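The rule book on the lab wall

When Edard opened its test hall in March, the safety rules fit on one sheet of paper. Today there are 11 pages, and Neville Penrose, who wrote most of them, thinks this is still too short.

"People read the standard for the big industrial arms and believe they are finished," he says. "But a hand with fingers is a different thing. It holds objects of all shapes, and it can drop them."

His first rule concerns the objects. Every item must be listed before the work starts, and sharp things need a second signature. The second rule is about reach: two arms that share a table must each have a zone, and the part where the zones meet is entered at low speed only.

Shota Wada, who runs the daily sessions, was not happy at the beginning. The list took him 33 minutes each morning. Now he keeps a catalog of 381 approved items – food, toys, pens, small hardware – and chooses from it.

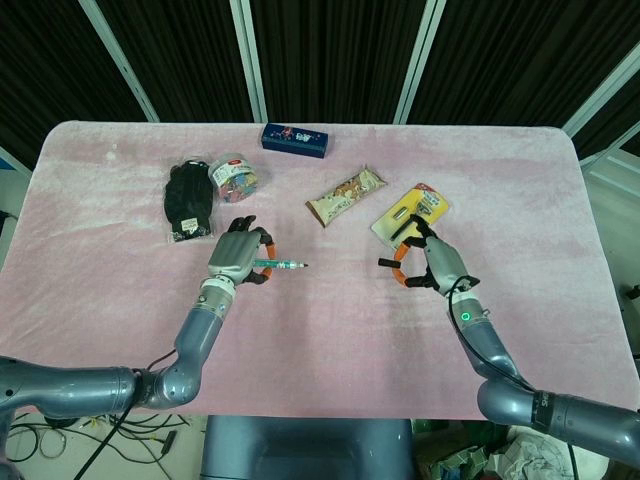
Cables and floor space are the weak point in most halls, Penrose says. His newest page asks for a check of the floor before every session and again after lunch. Wada would like to see it moved to page 2, before the part about speed. They still discuss it, and the next version of the rules is waiting for their answer.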